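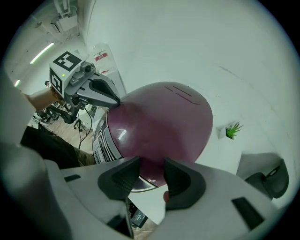
Aparato granate con banda plateada, ref. 400

Lindilstead, material usado de casa y hostelería
Inicio > Segunda mano > Varios > Ref. 400

Aparato de forma abombada, color granate brillo, banda metálica plateada

94 €
IVA incluido. Envío aparte.
Disponibilidad: 1 unidad
Estado: usado, sin garantía de fabricante

Añadir al carrito
Reservar para recogida

Descripción

Cuerpo redondeado en granate, acabado brillante. Arriba lleva dos ranuras finas y oscuras, paralelas. Banda plateada con unos botoncitos o marcas redondas y letras impresas, se lee BUFF y sigue. Si buscas por marca escribe y te pasamos la rotulación entera antes de pagar, no compres a ciegas.

Entró en septiembre con un lote de menaje de Clarwood, una casa de comidas que cerraba. Venía sin caja y sin manual. El resto del lote lo vamos subiendo poco a poco, hay ollas, bandejas y dos carros de servicio que van en ficha propia.

Color: granate. El tono cambia algo segun la luz y la pantalla, con luz de almacén tira a más oscuro.

Qué se entrega

El aparato tal cual. Sin caja original, sin instrucciones. Accesorios ninguno. Va limpio por fuera con paño y jabón neutro, nada de abrillantador.

Limpieza del acabado brillante

Paño de microfibra, poco húmedo. Secar enseguida. Estropajo no, amoniaco tampoco. La banda plateada igual, siempre en el sentido de la banda y sin apretar en las letras. Para las ranuras un pincel suave o un bastoncillo.

Envío

Sale con Mwakyusa desde el almacén de Bollell. Pedidos pagados antes de las 13:00 salen la misma tarde, los demas al día siguiente laborable. Península, 2 días. Baleares y Canarias consultar, el precio cambia. Embalaje doble, cartón y espuma, que lo redondo rueda en la caja y llega marcado.

Recogida en Bollell, por las mañanas, con reserva hecha. Traed el número de referencia, tenemos 3,000 artículos en estanterías y sin la ref. no hay quien lo encuentre.

Devoluciones

14 días desde la entrega. Mismo embalaje, por favor guardadlo. Portes de vuelta a cargo del comprador salvo error nuestro. Revisad el paquete delante del repartidor y si viene golpeado lo apuntáis en el albarán, que luego Mwakyusa no admite nada.

Preguntas sobre esta ficha

¿Se puede ver antes de comprar?
Sí, en Bollell, avisando el día antes.

¿Hacéis precio si me llevo algo más del lote de Clarwood?
Se mira. Pedidlo por correo con las referencias juntas, por teléfono se nos pierde.

¿Medidas?
Pendientes, se añaden a la ficha esta semana. Si corre prisa, pedidlas y se miden en el momento.

¿Tenéis otro igual en otro color?
No. Unidad única.

Contacto para esta referencia: Mohit Semwal, almacén. Poned "ref. 400" en el asunto, si no va a la bandeja general y tarda mas.

También en Varios
Jarras apilables, lote
Carro de servicio, dos baldas
Bandejas ovaladas, sueltas
Campana cubreplatos

Ver todo el lote Clarwood
Condiciones de venta
Volver arriba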